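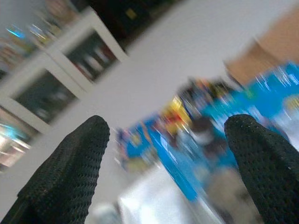 Minutes of the working group on shop automation
2024-02-26, in the back office at Grelier

1. Minutes of the last meeting
Agreed, with one change: the figure for the delivery charge was wrong and has been struck out.

2. Report on the visit to Vollumau
Five members went to the open day at Vollumau. The coach was late and the group missed the welcome talk. Coffee was good.

The demonstration was of an arm with a two-finger gripper, sold by Leite, doing sorting and shelf work. The presenter said it could handle "anything a shop assistant can". Members asked to hand it something from their own bags and were told this was not possible on the day – it had not been set up for it. The group felt this rather answered the question.

Other points raised by those who went:
The sales sheet gives 300 items an hour. It does not say which items, or who puts them within reach. The presenter did not know and promised to ask.
Soft packets were not covered at all. These make up most of our returns.
A member of Vollumau's own staff stood by the stop button all morning. No cost for that person appears in the sales sheet.
The fingers are a wearing part. Nobody on the stand could give a price for new ones.

One member disagreed with the general tone. She thought the arm was gentler than the Fastier machine we saw last May, and said we should not mark it down for being slow. It was answered that slow is a fair complaint when the whole case for buying rests on speed. Both views to be recorded.

3. Offer of a trial
Leite has offered a trial of 6 weeks, free apart from carriage and insurance. The draft terms run to 27 pages. Clause 5 would let them use our name in their publicity whatever the result. The group will not accept that clause.

A trial on our own shelves, with our own returns, would be worth more than another open day. No support for signing anything yet.

Agreed: to write to Leite asking for the clause to come out, for the price of spare fingers, and for a written account of how the hourly figure was reached.
Agreed: no money to be set aside until the answers are in.

4. Any other business
The stockroom door is sticking again. Travel claims for Vollumau to be handed in with receipts.

Next meeting to be fixed once Leite has replied.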